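The shelf is still waiting

Every January a new robot is announced that will finally do the tidying. The films are lovely. A shirt is folded, a cup goes into a rack, and somebody in the audience asks the price. What the films leave out is how many tries it took, and who was standing by to pick up the cup.

I went to see the work at the slow end, where Hwang and the smaller firm Viretti are trying to teach a machine to put things on shelves and take them off again. The teaching is done by people, with a gripper held in the hand, the same simple job over and over.

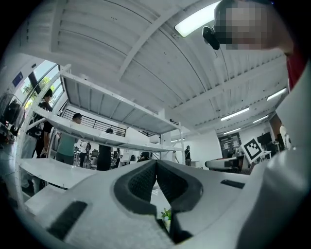
Can a machine stock a shelf at home yet?
Only if the shelf, the goods and the light stay much as they were when it learned. Move the plant and all bets are off.

Jin-sol Ma, who runs the trials, is less gloomy than I am, though not by much. She told me that 1000 good examples of one task sounds like plenty until you change the mug. Her best result so far is 23 clean placements in a row – then the system, known as Delora, tried to set a jar down on thin air. She laughed about it. I would have laughed more if I hadn't seen Hurine, a rival, promise a kitchen helper within 2 years. That promise is now 6 years old.

A bright room with tall white shelving is a kind place to learn. My cupboard under the stairs isn't, and neither is the stockroom of any shop I have worked in. 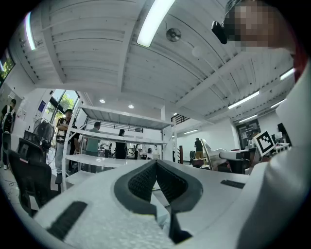 What it would take to convince me

An ordinary weekday, a stranger's kitchen and no engineer within reach. Ma thinks that test is fair. She wouldn't give me a date for it.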